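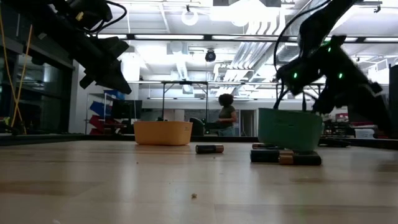
电池分拣工位自动化项目 进展报告

2019年9月10日 撰写:Oda Moen

打印本页 | 用电子邮件发送

致 Sadia Pirzada 女士:

现在报告四月以来的工作情况。Rultent 的分拣工位已经使用双臂操作,单节电池从木桌面上取起,然后放进料箱。我们在试验期间一共做了600次抓取,其中172次需要人来帮助,主要的原因是电池靠得太近,夹爪没有足够的空间。电池紧贴料箱边上的时候,也是比较困难的。

对员工的影响,我想写得详细一点。从前 Trevor Tremblay 的小组每班都用手分拣,很多人说手腕疼。现在他们的工作是检查、补料和处理机器放弃的电池。手的负担少了,可是注意力的负担多了。Liv Boström 和18位员工谈了话,多数人愿意继续,但是有几位担心以后班次会减少。这个问题我没有权力回答,希望贵方和 Rultent 的管理层早一点说明。

培训方面,每人安排40小时,Man-sik Bae 负责。进度比计划慢,原因是夜班的人很难抽出时间。操作手册的中文版还有两章没有翻译完。

下一阶段我们要改进夹爪的靠近角度,并且试用 Drurnent 的新指尖。指尖的费用在原来预算之内,不需要追加。夜班的培训时间表请贵方批准,附件二是草稿。

最后更新:Oda Moen,附件二已替换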